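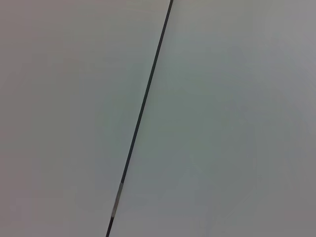
Grey surface with a dark line across it.

Performers wanted: Jokport children's touring show

Tekska is looking for two performers to join Jokport, our music and movement show for children aged two to seven. The show plays in libraries, village halls and small theatres. Rehearsals start in March and the tour has 26 dates.

You will sing live, lead simple dances and talk with the audience before and after each performance. One of the two roles also plays ukulele or guitar on four songs. Both roles help with the get-in and get-out, so you should be comfortable lifting and carrying.

We would like to hear from people who:
have performed for under-sevens, paid or unpaid
can hold a harmony line
are happy to travel and stay away from home

A full driving licence is useful for one of the roles. Please say in your application if you have one.

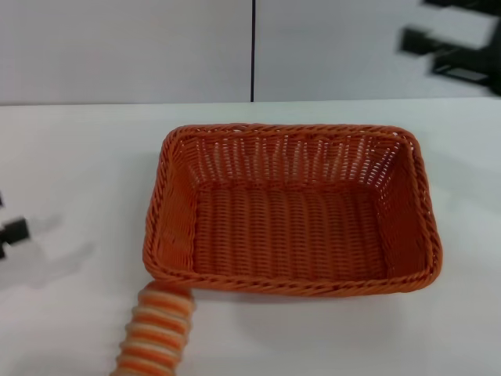
The fee is £594 a week for rehearsals and performances, with accommodation and travel paid on top. A normal working day on tour is two shows, the first at 10.30am. You will need an enhanced DBS check, and we will cover the cost.

To apply, send a CV and a video of yourself singing one children's song, no longer than two minutes. A phone recording is fine. Please don't add backing tracks. Auditions are held in small groups and last 72 minutes including a break. They will be led by our director, Kinga Hegyi, and musical director, Fasil Worku.

Questions about access or the audition should go to Lucinda Haverford in the Tekska office. We reply to all applicants.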